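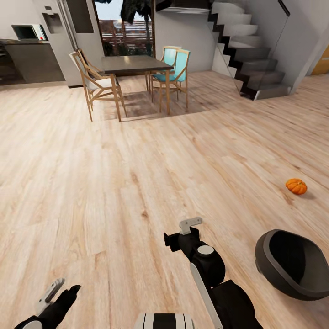

Ticket 927 — wrist view shows only walls in part of the pumpkin set
Project: Skidusard
Opened by: Iolanda Rocha
Assigned to: Ivone Batista
Status: waiting on re-run

Iolanda Rocha, 09:40
Batch 20 of the simulated house episodes came through with a high reject rate. Task text is "put the pumpkin in the bowl". The checker threw out 300 episodes with "target not visible, wrist". Head view loads fine in all of them. I have restarted the export once and got the same list.

Ivone Batista, 11:15
Opened a handful by hand. The files are not damaged. Both streams decode and the timestamps line up. Can you send me a wrist still from one of the rejects?

Iolanda Rocha, 11:32
Attached.

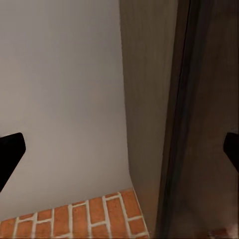
Wrist view from a rejected episode, gripper open, grey wall and brick paving

Ivone Batista, 13:05
Thanks. The render is all right, there is just nothing in it to pick up. The checker looks at a single wrist still per episode and wants the target in it. That rule came over from the Panent tabletop set, where the base never moved. With a robot that drives about the house it makes no sense.

Changed the rule so it only applies from the start of the reach to the close of the gripper. Driving and turning are skipped. Please don't delete the rejects — I want them back in if they pass.

Iolanda Rocha, 14:20
Kept. They are in the Wulelcombe folder, unchanged. Do we need to redo the older batches as well? That is over 2,000 episodes.

Ivone Batista, 14:28
Batch 20 first. If the reject list looks sensible I'll queue the rest overnight.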